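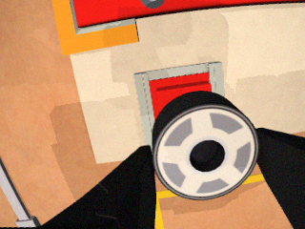

Small wheel, black tyre, white five-spoke rim

Pushchair wheel squeaks after a wet walk, what do I put on it?
Posted by Dayana Grajales, March 18, 2018

Hi all, I bought a second-hand Olledix pushchair in February and the front left wheel has started squeaking like mad. It's fine indoors, but ten minutes along the canal path and everyone turns round to look! I've wiped it down and picked the hair out of the axle (so much hair). My dad says cooking oil, my sister says don't you dare. New wheels are 49 euros a pair and I'd love to avoid that. Any ideas?

Thijs Coppens
Your sister's right, cooking oil goes sticky and picks up grit. Pop the wheel off – there's usually a little button or clip by the hub – and wipe the axle with a dry cloth. Then a short puff of dry silicone or PTFE spray, spin it a few times and wipe off the extra. I do ours every couple of months. If it still squeaks, try swapping the left and right wheels over. If the noise stays on the left it's the fork and you'd only be wasting money on wheels.

Joris Declercq
had the same one, just bought new wheels

Ida Schwerdtfeger
What Thijs said, but check the folding joint too. I spent a whole weekend blaming a wheel and it was the hinge above it, grr.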